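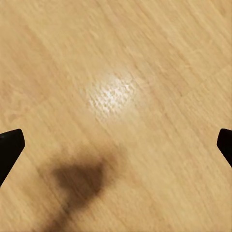 This page was last changed on 2019-09-11, at 11:30.

The Hulldale Cup is a knockout competition for amateur ice hockey clubs, played each season at the Hulldale rink. It is open to adult teams that do not pay their players. The final is held in February.

Format

Eleven clubs take part. Five of them receive a bye, and the other six play a first round of three games. The winners join the five clubs with a bye in the quarterfinals. Every round is a single game, with no return leg. The draw is made again after each round, so a team does not know its semifinal opponent until all the quarterfinals have been played.

Games have three periods of 20 minutes. If the score is level at the end, the teams play 7 minutes of overtime with four skaters on each side, and the first goal wins. A shootout follows if nobody scores. In the final there is no shootout, and overtime periods are repeated until there is a goal.

Player eligibility

A club may register up to 30 players for the season and dress 20 of them for a game, including two goaltenders. A player who has appeared for one club in the cup cannot play for another in the same season, even after a league transfer. Goaltenders are exempt if both of a club's registered goaltenders are injured.
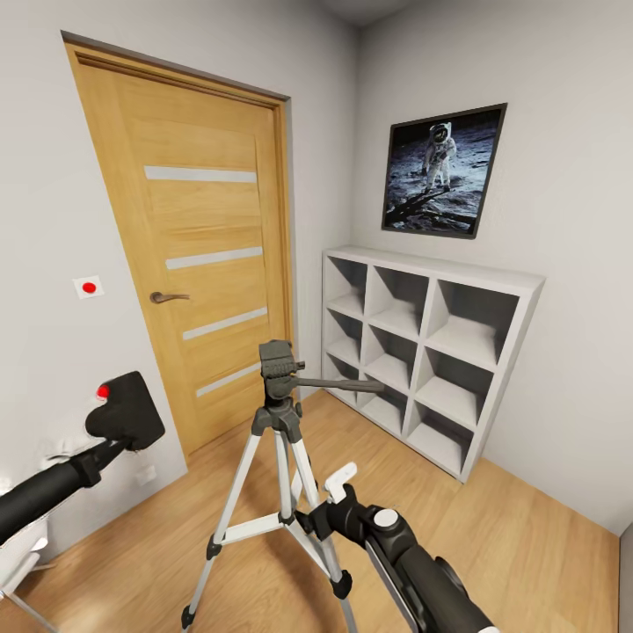
Registration closes at noon on the day before the first round. Late additions are allowed only for goaltenders under the rule above. A team that uses an ineligible player forfeits the game, and the result is recorded as a 5-0 loss.

Clubs

Istis and Cludar have met in the final more often than any other pair. Istis play a passing game and usually carry three full forward lines. Cludar draw most of their roster from a local college program and have tended to be the younger side. Games between the two count toward the cup only, as they play in different leagues.

Home advantage

All games are played on the same ice. The team drawn first is listed as the home team, wears the light jerseys and has the last line change.

See also
Amateur ice hockey
Knockout tournament
Overtime (ice hockey)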